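Keeping a bird bath the birds will use

Our bird bath at Tarari went eleven weeks without a customer. It was a handsome concrete thing with a pedestal and a bowl deep enough to drown a magpie, and the locals took one look and went on drinking from the dog's dish. What follows was learned from the dish.

Keep it shallow. Most small birds want 2 centimetres of water and something rough underfoot. If your bowl is deeper, put a flat stone in the middle and let the honeyeaters stand on that. Glazed bowls look lovely in the shop and are as slippery as a bathtub - a scatter of coarse gravel fixes it.

Put it near a shrub, but leave a couple of metres of open ground between the two. Birds like a bolthole. So do cats.

Change the water every day in summer and every second day in winter. Tip it on the pot plants, who don't mind what's in it. Once a week, scrub the bowl with a stiff brush and plain hot water. For green slime, use white vinegar, leave it for 33 minutes (I went to answer the phone, and it has been 33 ever since) and rinse it until you can't smell chips.

No detergent. It strips the oil from feathers, and a currawong with a bad hair day will let you know.

Hang a dripper if you can. Mine is an old milk bottle with a pinhole in the lid, slung from a branch. It cost nothing and outperforms the solar fountain I bought from Enelton, which ran beautifully until the first cloud in September.
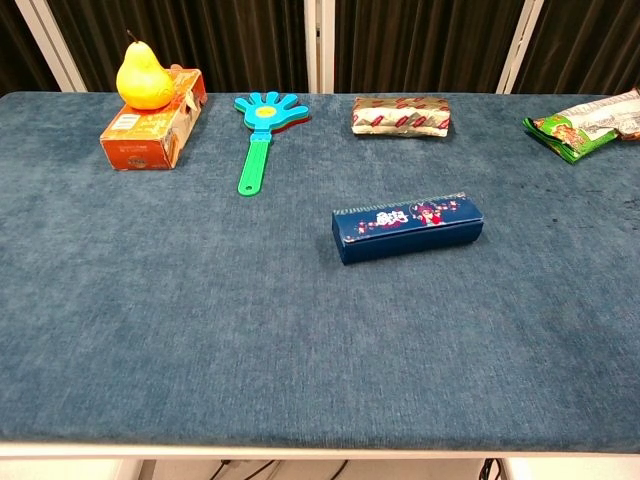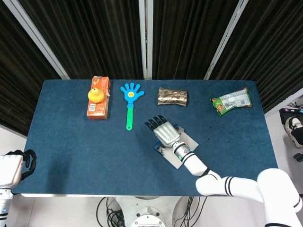
Fruit is the next thing everyone asks me about, and my advice is to go easy. A feeding table brings rats, squabbles and one enormous cockatoo who considers the guttering part of the meal. If you must, put out a small piece early in the morning and take away the scraps by lunch. A slice of apple will do, without the pips, or a bit of pear, provided it's a real one and not a toy like the yellow one sitting on the orange box. Skip bread altogether. The better plan is to plant a grevillea, which does its own catering and washes up afterwards.

Last tip: keep the scrubbing brush out by the tap and away from the kitchen sink. I won't go into how I know.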